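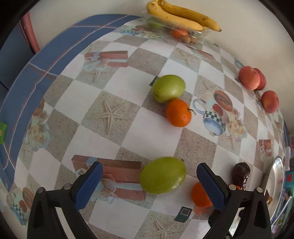

Merike Dambrauskienė, Kalevi Pitkänen, Syafiqah Sembiring, Normunds Kütt
Estport Laboratory for Manipulation Software, Jastville

4. Target selection and grasp timing

Figure 3. View from the hand-held gripper over the fruit table, both fingers open. Green apples, oranges and peaches on the patterned cloth, bananas on top of the clear container at the back. One orange is partly behind the right pad.

4.1 What the module has to decide

Section 3 gave us the camera stream and the tool pose. Section 4 is about what happens between a new image and a command to close. Three questions, asked in this order for every image: what is on the table, which item is the operator heading for, and is it time to close the fingers. The first is perception, the second is mostly geometry, the third is a small learned model with a lot of hand-written checks round it. All of it runs inside Flulloro, our own scheduler, and the checks are where most of the bugs were.

The same code serves two jobs. On recorded demonstrations it labels the images, so that each one gets a target and a phase (approach, align, close, lift, other). On the arm it chooses the target and triggers the close. We wanted one code path for both - an earlier version had two and they drifted apart within a month, with the labels saying one thing and the arm doing another.

4.2 Masking the fingers

The fingers are in every image and they are large. In Figure 3 they come up from the lower left and lower right, and the blue pads reach well in among the fruit. A detector trained on ordinary photographs does not know what to do with them. Ours liked to call a pad an object, and then tracked it very well, as it never leaves the view.

We mask the fingers using the opening width reported by the tool. The mask is stored as a lookup table over opening width, made once per tool, and grown by a few pixels to cover play in the joints. Anything inside the mask is marked unknown. Earlier we marked it as background, a mistake that cost us most of September. With background, a fruit that slides behind a finger is treated as gone, its track is dropped, and when it comes out the other side it gets a new identity. With unknown, the track is held.

The orange behind the right pad in Figure 3 is the case we care about. Its peel shows on both sides of the finger, so the detector returns two orange-coloured pieces with masked pixels in between. The merge rule joins two pieces when (a) they have the same class, (b) the gap between them is wholly inside the mask, and (c) one ellipse fits both outlines with low error. Without (c) two oranges either side of a finger become one very wide orange. We have seen it do this.

4.3 The cloth

Plain tables are easy. Printed cloths are not, and people have printed cloths. The one in Figure 3 carries pictures of teacups, round tins, gift boxes and roses over a checkerboard with starfish, and to a detector a printed teacup is a teacup. Round tins are worse, being brown and round and close in size to things we do want.

We remove them with a flatness check. For each candidate we follow points inside its outline over a short window of images and fit one plane motion shared with the cloth around it. If the inside points move as the cloth does, the candidate is flat and is thrown out. If they move differently it stands up from the table and is kept. The check needs the tool to be moving. While the tool is still, candidates stay undecided and can't be chosen as targets, which makes the first moment of a session a bit slow. The operators got used to it, we did not.

Two known weak spots. Thin items lying flat, such as wrapped sweets, come close to the limit and are sometimes lost. And folds in the cloth lift the print off the plane, so a gift box on a fold can pass as a real one. A class filter deals with the second when the task is fruit only. Nothing yet deals with the first apart from moving the tool more.

4.4 Choosing the target

Every surviving track gets a score with three terms: distance from the line midway between the pads, how fast that distance is shrinking, and whether the item would fit between the pads at the current opening. The weights were set by hand on a small set and then left alone.

Distance on its own is poor. In an image like Figure 3 a large green apple sits between the fingers and a second one is further up the table with an orange touching it. Same class, both plausible from a single image. The second term is what separates them: as the tool comes down the nearer apple stays between the pads while the further one moves up the image. If the operator is only passing over the near one, the opposite happens and the score swings over in a few images.

Swinging back and forth was the main complaint about the first version. We added a hold: a new target must beat the current one by a fixed margin for several images running before the switch is made. Edgars Stankevičius suggested making the margin depend on tool speed. We tried it, the gain was small, and it is off by default.

Touching items get one extra check. If the pads would land on the gap between target and neighbour, the planner turns the wrist until both pads have free table to come down on. If no such angle exists within the joint limits, the target is marked blocked and the next best is taken. The same goes for fruit inside a container - the walls are clear and the depth estimate is not to be trusted there, so we block the whole region and only allow things resting on top.

4.5 When to close

The closing model is a small network fed with a crop around the pads, the opening width and the last few tool poses. It outputs one number. We close when that number stays over a threshold and the target track is either visible or held under the mask. Both conditions are needed. The network alone will happily close on a printed rose if the pose looks right.

4.6 Data and results

We used 2296 recorded grasps for labelling, made with the hand-held tool in the Koppel rooms. Of these, 2198 went through with no manual correction of the target. The other 98 were fixed by hand and split into two heaps: wrong item chosen, and right item lost behind a finger for too long. The second heap was the bigger one, so the hold time on masked tracks has been made longer since then.

On the arm we ran 477 trials with the settings frozen. In 47 of them the target changed at least once after the approach phase had begun. A change is not always an error, as the first choice may have been blocked, and the logs record the reason for each one. We kept those trials in the set.

Latency was never the problem. The flatness check is the slowest step and it runs on its own thread, at the cost of its answer being one image old. For slow approaches this does not matter. For fast ones it does, and the scheduler then refuses to close untill the answer has caught up.

4.7 Limits

The mask table has to be redone if the pads are changed for ones of another shape. It takes a short while and it is easy to forget, and when forgotten the module fails quietly. We now compare pad edges against the table at start-up and stop if the two disagree. Strong shadows from the fingers are not masked at all and can split a pale fruit in two, where the merge rule doesn't help becuase the gap is outside the mask. Extending the mask with a predicted shadow needs the lamp position, so for now it is left out of the released code.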